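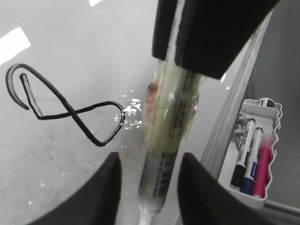

Gripper beside the marker tray, with a wrapped tube in its grasp.

Let the robot draw on the whiteboard

I have been to plenty of student robotics events, and I love them. The noise, the folding tables, the kids running down a hallway with a battery in each hand. I would never ask a school to give that up. But I've come to think the best robotics project a high school club can take on fits on one whiteboard, makes almost no noise and looks, to a visitor, like very little is going on.

Give a robot arm a marker and ask it to draw a figure. Then ask it to clean up after itself.

Every student who walks into our room thinks this will be done by dinner. They have been writing on whiteboards since kindergarten! Then they sit down to explain to a machine how hard to press, and the room goes quiet, and somebody says "wait, how hard do I press?" and gets up to try it by hand with their eyes shut. I could watch that moment every week.

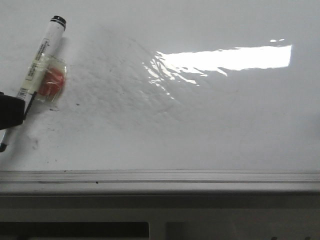
CEDOVTON, March – Our club is called Relent, and it has 20 members in a good month. We spent $2,878 this school year, most of it on parts, some of it on markers, and an embarrassing share of it on pizza. The students' control program is called Coman. It began as a weekend script and has grown into something I can no longer read all the way through, although two of the sophomores can.

Erasing is where I'd start an argument with other coaches. Most of them would skip it, because a clean stroke impresses parents and a gray smear doesn't. I think the smear is the better teacher. A wiping motion has to cover an area, and the tool touching the board has some give in it, so the numbers that worked for a thin line are no help at all. Students have to think about overlap and pressure together. They start looking at the streaks and asking which direction each one came from. A haze of leftover ink holds a lot of information if you're willing to stand there and read it, and teenagers, it pleases me to report, are very willing when the haze is their own.

The setup is cheap to fail in, too. When a competition robot drives off a ramp, that can be the end of the season for a gearbox. A bad stroke costs a bit of ink. Our students logged 300 drawing attempts between the fall and winter breaks, and I doubt any of them could have made a tenth as many mistakes on a machine they were afraid of breaking. That freedom matters most for the newest members. A freshman who has never written a line of code can change one value, press go and see what it did to a curve.

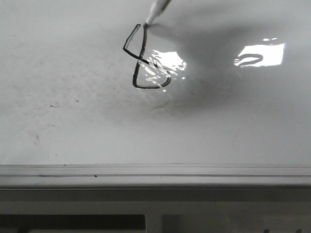
By the faculty adviser, Relent robotics club

Look at a crossing, the place in the middle of an 8 where the line meets itself. A person barely notices drawing one. For our students it has been a month of conversation. Why is one loop all corners and the other one rounder? Is that little tick at the join coming from the path or from the wrist? They disagree, and they disagree with evidence, pointing at ink. I teach physics the rest of the day, and I would trade a stack of lab reports for ten minutes of that.

I know the objections. Colleges have heard of the big contests. Sponsors like something that moves fast, and so do younger brothers. A parent asked me last fall what exactly her son would be able to show for his year, and I didn't have a snappy answer. I took her over to the board and let him explain it, which he did for so long that she missed her ride.

We do still compete. Relent sends a team of 4 to Esterico every spring, and I'll be cheering as loudly as anyone. But I'd like the people who run Esterico to add a drawing table next year, with a plain figure to copy and a second round for wiping it off. Score the wiping higher. Let teams bring their worst boards along with their best ones, and give them time to talk the judges through both.

If your school has an arm sitting in a closet, clear off a whiteboard and start with a straight line. Buy more markers than you think you need, and keep the caps somewhere you'll find them.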